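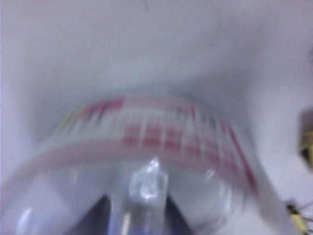

Re: [cell-upkeep] wrist camera smearing on clear containers

From: Tamsin Begay
To: cell-upkeep list
November

Hi Sachiko, hi all,

Sorry for the slow answer, I wanted to get my hands on the cell again before I said anything daft.

Sachiko Hirose wrote:
> We have the same arm as you and the same trouble with clear plastic.
> With cardboard the wrist camera is fine. With anything see-through the
> printing turns to mush as the fingers get near, and the Morkix software
> loses the edge of the container. Did you change the lens, the light or
> the speed? And do you re-teach the grip after swapping finger pads?
> Our Hendier pads are due and I'd like to do it all in one go.

Speed first, then light, and I never touched the lens (I was tempted!). The frame at the top is very much the sort of thing I was getting on the old settings. The red on the label is all there but you couldn't read a character of it, and the edges come out double. The software was being asked to find a rim in that, poor thing.

What I did was split the last bit of the approach in two. The arm comes in at its normal pace, stops, waits 278 milliseconds, and only then does the camera grab its picture. Then it creeps the rest of the way with the camera ignored altogether. The wait looks oddly exact and I'm afraid it's just where I ended up after an afternoon of nudging it — anything shorter and the wrist was still ringing a bit from the stop. Yours may well want a different number, especially if you carry a heavier gripper than we do. Start long and come down.

Then exposure. Ours was on automatic, and with a white background it wandered all over the place. I fixed it by hand with a container in the fingers and the room lights on as they'd be for a normal run. If you've got windows near the cell, do it twice, once in the morning and once late in the day, and settle on something between. I also turned the side lamp down and swung it away, so there's less glare off the curved plastic. Mi-kyung uses a sheet of tracing paper over hers and says it's better still. Mine kept falling off.

On the pads: yes, re-teach, every time. I skipped it once with a new Bornico set and the fingers closed 2 mm to one side, which doesn't sound like much until you're trying to hold a narrow neck. My order now is pads off, clean the faces, pads on, close on the bare gauge pin, zero it, then teach the grip on a real container. Don't teach on an empty one if you're going to run full ones, they give in a different way.

Oh, and while the fingers are open have a look at the camera cable where it bends round the wrist. The counter said 3,353 cycles since I'd last looked and the sleeve had already started to go shiny on the inside of the bend. I've given it a bit more slack and moved the Kang clip back towards the elbow.

Soo-ah, you had a script for saving the last few pictures before a missed grip, didn't you? Could you post it again? I've lost my copy and I think Sachiko would find it handy too.

Tamsin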